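Flaren Countertop Vacuum Sealer: three months in

I bought the Flaren in June, after throwing out one more package of gray ground beef. We shop every two weeks and freeze most of what we bring home, so a sealer made sense. The one I had before was a Prargate that quit on the heating strip.

Setup took a few minutes. You plug it in, lock the lid with the two side latches, and run one empty cycle. The manual is short and the print is small, but there isn't much to know. There are two speeds, a moist setting and a seal-only button. I use seal-only for chip bags more than I expected to.

The seals are good. Out of 50 bags so far, two let air back in, and both had soup stock near the edge. Freeze liquids first and that problem goes away. Chicken thighs I sealed the first week came out with no ice on them and cooked up fine.

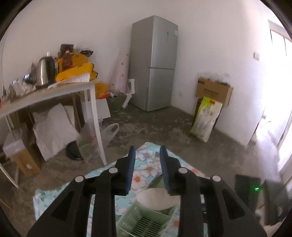 Noise is the main complaint in my house. It's louder than our blender on low, and a full cycle takes long enough that you stop talking and wait. My neighbor Dorothy Bainbridge has the larger Workadel and says hers is quieter, but it also takes up twice the counter.

The roll cutter is the weak part. It's a small plastic slide that skips if you pull it fast, and you end up with a crooked edge that won't sit flat on the strip. I've gone back to scissors. The drip tray lifts out and can go in the top rack, but the foam gasket has to be wiped by hand and it holds on to meat juice in the corners. Check it before you put the unit away.

Bags are the running cost. Flaren's own rolls are thick and overpriced. The generic ones from the restaurant supply store work on the dry setting, though the thinner kind wrinkles at the seal. Double seal those.

I'd buy it again at the sale price. At full price I would look at the Workadel first if you have the room for it.

Tegan Ashby
September 2025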